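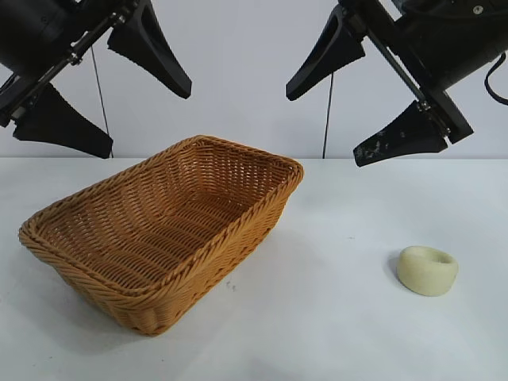
3.2 Task design and workspace

The pick-and-place unit was developed for the third-year automation course at the Paterson campus and ran over a single teaching term beginning in September. Student teams programmed a pair of fixed arms, each fitted with a two-finger gripper, to transfer a foam ring from the tabletop to a shallow woven basket. The arrangement of the workspace before a trial is shown in Figure 1.

Figure 1. Workspace for the ring transfer task, with the basket, the foam ring and both grippers open above the table.

The ring was selected following a pilot with rigid parts, in which students tended to treat grip force as a solved problem and spent little time on it. A compressible object restored that question to the exercise. Teams were required to justify their choice of closing width in a written log, and to state whether the ring was to be grasped across its outer wall or by way of the central hole. Both strategies were permitted, and neither was demonstrated by teaching staff before the first assessed session.

The basket was not fixed to the table. Its orientation was altered between trials by the supervising demonstrator, so that a programme relying on a single stored release point could not be expected to perform consistently. Contact with the rim was recorded as a fault but did not end the trial. Displacement of the basket beyond the marked tolerance did - a rule that several teams contested in their logs and that was retained for the remainder of the term.

Motion sequences were written in Flavo, the scripting environment already used in the second-year labs, and executed through the Plilluver controller. The environment permits each arm to be commanded independently or as a coordinated pair. Although the transfer can be completed with one arm, teams were asked to submit at least one programme in which the second arm had a defined role, such as steadying the basket or receiving the ring in a handover.

3.3 Participants and data collection

Of the 81 students enrolled in the course, 54 consented to the use of their logs and trial records. The analysis draws on 378 assessed trials completed by these students. Practice runs were excluded, as the controller did not store them in a comparable format. Trial outcomes were entered by the demonstrator on a standard form adapted from the Climberg laboratory rubric, which records the grasp, the transfer and the release as separate stages.

Logs were coded independently by two members of the teaching team. Disagreements were resolved by discussion, and entries that remained ambiguous were assigned to a residual category and are reported separately in Section 4.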